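Collecting Demonstrations in Simulation for a Letter-Sorting Arm
Student project report, second semester
Project name: Salian

1. Introduction

The aim of the Salian project was to prepare a set of examples from which a learning system can learn to pick up small flat pieces from a table and move them to a given place. Our group did not develop a new learning method. We used an existing imitation learning program and concentrated on the data, because in the earlier project at our department (Ernov) the data were the weak point. In Ernov the same few starting positions were repeated many times, and the trained policy failed when a piece was turned by a small angle.

This report describes how the examples were gathered, which of them we rejected, and what we would change. The training results are only mentioned shortly, as they belong to the report of the other group.

2. Simulated workplace

All examples were recorded in simulation. The workplace consists of a robot arm with a two-finger gripper and a plain table. On the table there are flat pieces, most of them in the shape of letters. We kept the table and the background in one colour each. This makes the images less realistic, but it was easier for us to find errors in them.

The pieces are placed at random at the beginning of each episode. The placement script checks that two pieces do not overlap and that every piece is inside the area which the arm can reach. The rotation of each piece is also random. The colours are drawn from a fixed list, so the same letter may appear in different colours in different episodes. We wanted to avoid that the system learns the colour in place of the shape.

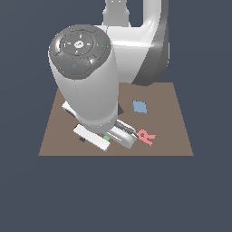
Figure 1. Arm over the table during an episode, with a light-green piece between the fingers.

3. Recording procedure

The arm was controlled by a person with a hand controller. Each operator first did 20 practice episodes, which were not saved. After that the procedure was always the same:

Start the episode and read the instruction line, for example "pick the green letter".
Move the gripper above the piece and turn the wrist until the fingers are parallel to a straight side of the letter.
Lower the gripper, close it, and lift the piece.
Move to the target and open the gripper.
Press the key for success or failure.

For every time step we saved the joint positions, the opening of the gripper, the command from the controller and the images from 2 cameras. The recording rate was 10 steps per second. A higher rate was tried in the first week, but the files became very large and the movements between two steps were too small to be useful.

We recorded mostly on Tuesday afternoons, when the computer room was free. The files were stored on the Iltska server, and a copy was made on an external disk.

4. Camera views

The first camera sees the arm and the table together. It is good for the general position of the pieces, but the hand often covers the piece which is being picked. This can be noticed in Figure 1, where only a small part of the green piece is visible. For this reason we added a second, close view, in which both fingers can be seen at the borders of the image and the target piece is near the middle.

The close view has its own problem. Neighbouring pieces are often cut by the border or covered by a finger, and then it is hard to say which letter they are. The pink piece at the left of the next image could be taken for an H or an A. For the green T there is no such doubt, and it has free table on all sides, so the fingers have enough room.

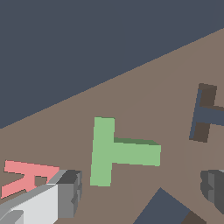
5. Checking and rejecting examples

At the end of May we had 2,697 saved episodes. Each one was replayed by a person who had not recorded it. This was slow work, but the success key was not reliable enough, as operators sometimes pressed it too early.

An episode was rejected in these cases:

The piece slipped out of the fingers before the target and was not picked again.
The operator picked a different letter from the one in the instruction.
A piece passed through the table or through a finger, which is an error of the simulation.
The arm stood still for a long time, usually when the operator was interrupted.

We discussed whether to keep episodes in which the first grasp failed and the second one was successful. In the end we kept them and gave them a separate label. The group responsible for training can include them or leave them out.

Contact errors appeared most often with letters that have thin legs, such as R and H. We made the simulation step smaller and the errors became less frequent, although they did not disappear.

6. Remarks on the work

The operators developed different habits. One of us always approached the piece from the left, another turned the wrist only at the last moment. A person can accept both ways, but for the learning system such differences make the data less regular. In the next round we would agree on one way of approaching before the recording begins.

We would also write the instruction lines more carefully. "Pick the green letter" is not clear when two green pieces are on the table, and the script did not check for this case. The wrong lines were corrected by hand.

The recorded data and the placement script are in the folder Salian/final on the Iltska server. The rejected episodes are kept in a separate folder with the reason for each rejection.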